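Clekside Makers > Builds in progress > Hand-held gripper, jaw slop and pad wear

brosh_lane
Carrying on from the November thread, which got too long. Summary for anyone new. The tool is a parallel linkage gripper worked by hand, same jaws as go on the arm later. I am trying to settle the pads and the pivots before I cut anything else. Two problems:

1. Play at the pivots. With the jaws half open I can rock a fingertip sideways by 2 mm. Closed on something solid it mostly goes away.
2. Small items with flat faces turn in the grip when they go in at an angle.

Pivots are plain pins in reamed holes, no bushes. Return spring is from the Sakai drawer in the workshop, part number lost. I have been working on the bed at home, as a hard bench hides problem 2: things get squared up against the surface before the pads close.

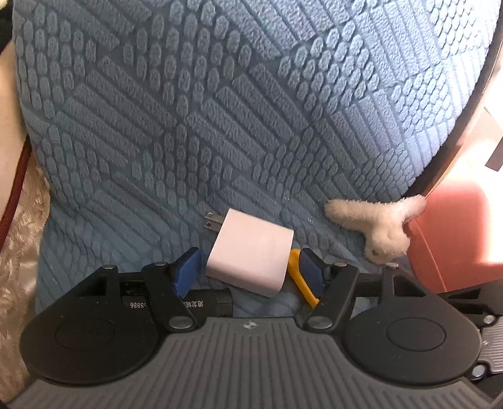

Plug charger between the blue pads, sitting at a tilt.

Question is whether to fit bushes first or change the pads first. I can't do both before Tuesday.

Carton
Bushes. 2 mm at the tip is a lot for a linkage that short. Any pad test you do now is measuring the pins as well.

weldfume
Disagree. He says the play goes when it's closed on something solid. Rotation about the axis between the pads has very little to do with sideways slop at the pins. Two pads meeting a small box make a hinge whatever the bearings are like. You need more contact area or a softer face.

Carton
It goes away "mostly". If one arm sits a bit lower than the other under load, the pads aren't opposite each other any more and you have a turning couple. Seen it on the Brosora kit, which has the same arrangement. Bushes fixed it.

weldfume
The Brosora kit also came with hard pads, and everyone swapped those in the same week as the bushes.

Carton
I didn't.

brosh_lane
Noted, both. For what it's worth I put a straight edge across the pads with the jaws shut on a 10 mm block and could not see light on either side. Not a precise check.

Tomoyo Yoshida
What are the pads printed in, and at what infill? A 40 per cent infill block in a flexible filament is still stiff in the middle. I went down to 8 per cent with two walls and it wraps over corners much better, at the cost of the pad squirming when you lift anything heavy. 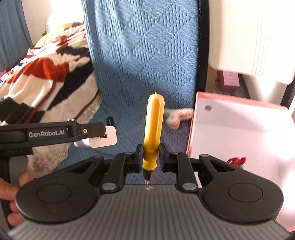 Squirm is the part I would test before committing to soft pads, and long handles are the right load for it. A charger has its weight close to the grip, so it tells you nothing. With the yellow screwdriver held by the neck, as you have it there, most of the handle stands above the pads and any give in them shows as a lean at the rounded end. Put a ruler next to it, tip the tool to one side, read off the movement, then repeat with the softer pads. If the figure doubles, go back up in infill.

weldfume
Good test. It would also separate the two faults. Lean in the plane of the jaws is linkage, lean across them is pads.

Carton
Only if the pins are tight. Otherwise you get both in both directions.

brosh_lane
I think Carton is right about that, annoyingly. Infill is 40, three walls. I hadn't tried going lower because the first set tore at the screw holes.

Tomoyo Yoshida
Put solid rings round the screw holes only. Most slicers let you do that with a modifier. Mine have not torn.

brosh_lane
Will do. Plan as it stands: ream the pivots for flanged bushes, fit them, do the ruler test with the present pads, then print one soft pair with the rings and run it again. Reamer is at the workshop, so that's Tuesday evening if the bench drill is free.

weldfume
Still think you'll find the bushes change nothing for the charger.

Carton
Post the numbers either way. And check the flange thickness before you order, there isn't much room under those pivot caps.

brosh_lane
Measured, 0.5 mm flange goes in if I leave out the washer. Ordering tonight.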